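Hiebert Opens Sign-Ups for the Velden Peel Pail, a Kitchen Scrap Program for Households Without a Yard

VELDEN, January. Anyone who has ever eaten an orange on the couch knows the moment that comes afterward, when the fruit is gone and the peel has to go somewhere. More often than we would like, it goes into the closest trash can, on top of whatever is already in there. Hiebert, the household waste and composting service that has been picking up from homes in Velden and Ponard for years now, is very happy to announce a new program built around that small moment, and we hope a good many of our neighbors will want to be part of it.

The Velden Peel Pail gives each household a lidded pail for food scraps, a roll of paper liners and a weekly pickup at the front door or the building lobby. It is meant for people in apartments and row houses, who have asked us again and again why the yard-waste cart should be the only way to compost in this town. We think that is a fair question, and it took us longer than it should have to answer it.

A trial run in the Ponard neighborhood last fall signed up 412 households, and between them they set out 1,591 pounds of fruit and vegetable scraps that would otherwise have gone to the landfill. Citrus peel was the thing people asked us about most. Many had heard somewhere that it can't be composted at all, and we are glad to say that our site at Prorkell takes it gladly, along with banana skins, melon rinds, apple cores and the tops and tails of just about any vegetable you can name.

Our other big lesson from the trial was that the kitchen is only half the story. Folks are good about scraps when they are standing at the counter with a knife in hand. It's the snack eaten in the bedroom or the den that slips by, and those little bins fill up with candy wrappers, paper cups and fruit peel all jumbled together.
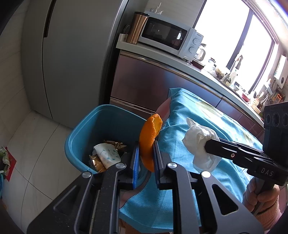

What Goes Where

Orange peel goes in the pail, and so does any other fruit skin. Peel off the produce stickers first, please, as they are a real nuisance to pick out later on.

Shiny candy and snack wrappers stay in the regular trash. They don't break down, and even one or two can spoil a good batch of compost.

Paper cups stay in the trash too, for now. Many of them have a thin lining that our site isn't able to handle, though we are looking into it and will let everyone know if that changes.

Coffee grounds, tea leaves and eggshells are all welcome in the pail. Meat, fish and dairy are not part of the program at this time.

How to Join

Sign-ups are open now at the Hiebert front desk in Velden and at the Ponard branch library, and we have room for 475 new households in this first round. The pail and the first roll of liners are free. After that, pickup costs $2 a week, added to your regular Hiebert bill, and you can stop whenever you like. Pails will be delivered to your door before your first pickup, with a printed card for the refrigerator that lists what to put in and what to leave out.

Finished compost from Prorkell will be given back to participating households in the spring, one bag apiece, for houseplants, window boxes or a friend who gardens.

About Hiebert

Hiebert provides trash, recycling and compost pickup to homes and small businesses in Velden and Ponard, and runs the composting site at Prorkell. Members of the press who would like to visit the site are welcome to call the front desk to set up a time.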